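Flondale Reading and Repair Project: spring progress report to the Tsoukalas Fund

Dear Sandrine,

You asked for something you could read over a cup of tea, so I've kept the tables for the end-of-year report and written this one the way I'd tell it to you on the phone. It covers everything up to the end of May.

The big news is that the lending collection has finally moved out of Michalis's garage! We now have 600 books on proper shelves, sorted by subject, with a card in the front of each one. I know cards sound old-fashioned (Danai tried very hard to talk me into a scanner) but our borrowers like seeing the dates pile up, and a card doesn't need charging. We did lose a few titles to damp over the winter, mostly big illustrated ones that had been sitting on the bottom row, and those have been written off in the accounts under stock.

Borrowing has picked up nicely. The large print shelf is the busiest by a mile, and crime goes out faster than we can put it back. Poetry hardly moves at all, I'm afraid, apart from one gentleman who has been through the lot and started again.

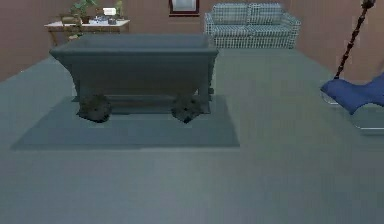

The other half of your grant went on the book repair evenings, and I have to say I was nervous about these. Efthymia runs them from seven till nine, and she's a wonderful teacher - patient, very firm about glue. She starts everybody on loose pages, then torn corners, then spines. By the third session people were bringing in cookery books held together with string and taking them home with new cloth backs. We've mended 96 books so far, counting our own stock and the ones people brought from home.

We did have a wobble in March when the paste we'd ordered from Bisance arrived late and then turned out to be the wrong sort. It dried yellow on the test strips. They were very good about it and sent a replacement, but we missed one evening and had to squeeze the spine session in with the one after. If you see two deliveries on the invoice and only one payment, that's why.

On money, then. We're within budget on everything except shelving, where we went over by £500. The quote we gave you in the application was for flat-pack units, and when Ebere looked at the weight of the reference set she said they'd bow within a year, so we went for the heavier ones. I should have rung you before ordering and I'm sorry I didn't. We've covered the difference from the book sale, so I'm not asking for anything extra, but I'd like your agreement to show it as a change to the plan.

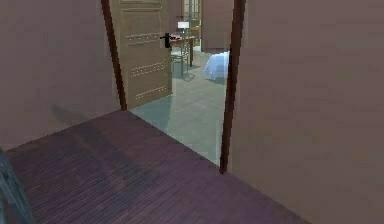 Flondale Reading and Repair Project - Lending and Outreach Team

Home deliveries began in April. Danai has three regular rounds going, all of them on foot, and she chooses the books herself after a chat with each reader. One lady asked for "anything with a boat in it" and has now had every boat we own. We'd planned to have more readers signed up by now, but the leaflets went out late and the surgery only put theirs on the desk a fortnight ago. I'd expect the numbers to look healthier by autumn.

The school visits haven't happened. We had dates pencilled in with Briselel Primary, then their head of English left and the new one wants to settle in first, fair enough. I've asked to carry that part of the grant over into next term. Could you let me know if that needs a form or if an email will do?

Still to do before the summer: finish the cards for local history, find a second person to help Efthymia on repair evenings, and get a decent lamp for her table. Ebere is also putting together a short guide to mending paperbacks, and I'll post you a copy as soon as it's printed.

Do come and see us if you're passing. Repair evenings are the best time, and I'll make sure there's cake.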